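Notebook, Monday, June 13, 2022

Writing group, family memory project. Tamunoemi Sani read her poem about the December her father did not speak. I cut two lines and she put one back.

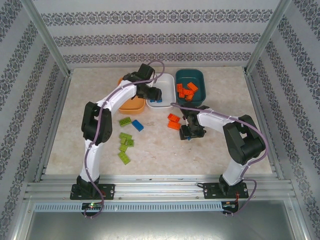 Both arms, three containers at the back.

Her second draft has 100 words. The word "sorry" comes 6 times, I think too much for a quiet house.

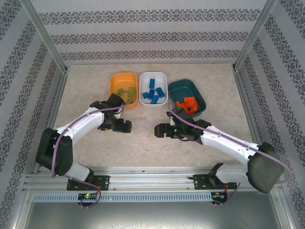 Five blue in the white bin.

Chidubem Wike wants the mother to answer in the last stanza. I am against it. 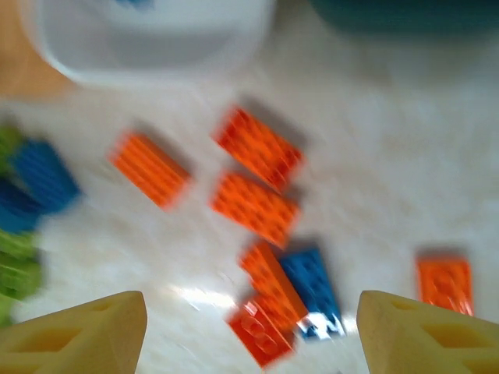
To do
- ask Tamunoemi for the title, "Ernley" or "Fashola"
- type the two letters from her aunt

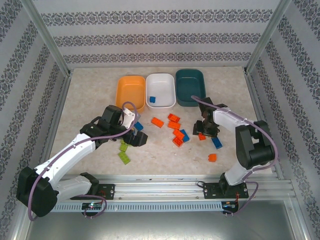 One small blue brick, middle bin.

Filed under: Poems in progress, Family
© Zendberg Notebooks | Contact | Back to top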